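Ullcombe Lunch Club – minutes of the kitchen and table meeting
7th October

Present: Hazel Dunleavy (chair), Hauke Sauerland (minutes) and most of the Tuesdayless rota, as the new cooks' group now calls itself.
Apologies: received from the Plasurham helpers.

1. Minutes of the last meeting
The September minutes were agreed. The item on tea towels is closed.

2. Noodle lunch
Hazel reported that the noodle lunch sold 50 tickets and that almost 60 people ate, as several paid at the door. The soup was well liked. The queue was slow at the cutlery end, where people stopped to look for a matching pair of chopsticks. It was agreed to do the lunch again before Christmas, with the same menu and one more person serving.

3. Cutlery: sorting and storage
The black chopsticks and white spoons have been going back into the same drawer after washing up, and the chopsticks slide under everything else. Hazel proposed that chopsticks go into the pink tub and spoons stay on the black tray, with the sorting done on the side table with the green checked cloth.

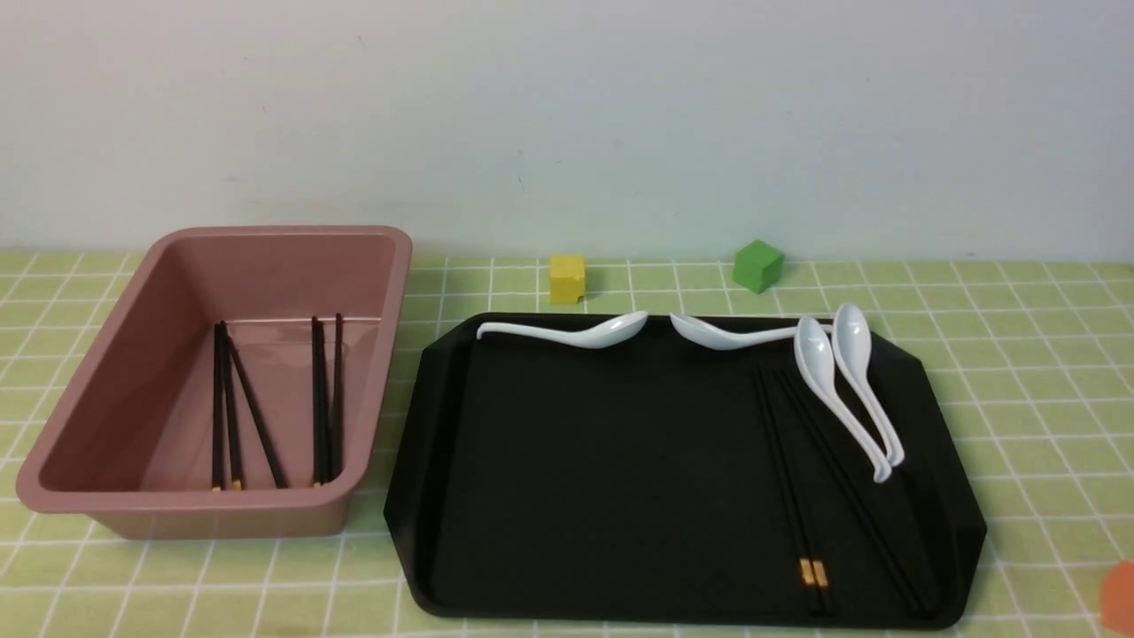

Hauke asked whether the tub was deep enough for the full set. Hazel thought so, provided they are laid in lengthways with the ends facing the same way. The gold bands make this easy to check. Agreed to try it at the next two lunches and then decide.

There was some discussion about whether the spoons should have a tub of their own. The Janditz shop has them in two sizes, but the larger one will not fit on the shelf by the hatch. Left for now.

4. Washing up
Chopsticks are to be dried by hand before they are put away. At the last lunch 21 of them were found damp at the bottom of the drawer, and they had to be washed again. Hauke will put a note above the sink.

The black tray marks easily and should be wiped with a soft cloth only – no scourers. It can be used for serving as long as it is back on the side table before sorting starts. 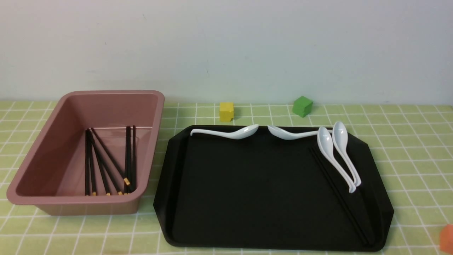

Anyone who finds a cracked or chipped spoon should take it out and tell Hazel, who keeps the list. Replacements will be bought in one go. Odd chopsticks are to be kept until the end of the season in case the other one appears.

5. Tablecloths
The green cloth is to stay on the side table all year. It wipes clean and does not need to go home with anyone. The cloths for the dining tables will be shared out for washing as before.

6. Any other business
Kong, the hall cat, has been getting into the dry store again. The door must be kept shut during lunches.
The spare key is still missing. Hauke to ask at Plasurham.

Actions
Hazel – price for replacement spoons; dates for the next noodle lunch.
Hauke – note above the sink; spare key.

Next meeting to be fixed once the hall bookings are known.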